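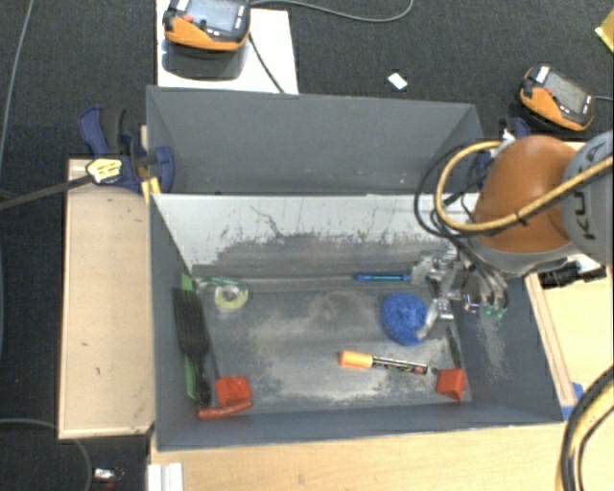

Elmarie Nkosi

4.2 What wear on a bin can and cannot tell us

Dunstan and Partington argue that the marks inside a storage bin record how it has been used, and that a sorter who reads them can decide which bins to retire. We find the claim too strong. Figure 3 shows two gray bins, one behind the other. The front one holds a round blue scrubber and a couple of markers or pens, and its inside is badly marked: the back wall is scratched along its pale upper part, and the floor is scuffed, with cloudy patches of beige and white. The visible inside of the rear bin is plain by comparison.

Figure 3. Two bins with unlike wear. Scrubber, pen and marker in the front bin.

It is tempting to say that the front bin has simply seen more work. But a few hard, heavy items can scratch a wall as badly as years of light ones, and nothing in the marks tells the two apart. Our log for the Nidham storeroom lists 76 bins, and for 45 of them we have no record of what they held before August. Any link between wear and contents in that group is a guess, ours included.

The same doubt applies to mixed contents. Partington treats a bin with cleaning things and writing things in it as a failure of sorting. Perhaps it is. Iwasaki (personal communication) points out that people who clean whiteboards want a scrubber and a marker in the same place, and under her scheme such a bin would be sorted correctly. When we asked 24 members of staff to label mixed bins, only 2 used the word "unsorted" at all. The rest named a task or a room – which suggests that the word belongs to the people doing the study.

We therefore leave wear out of the scoring in Section 5, and report mixed bins under both schemes. Fang's earlier count kept the two measures together, and we could not separate them after the fact.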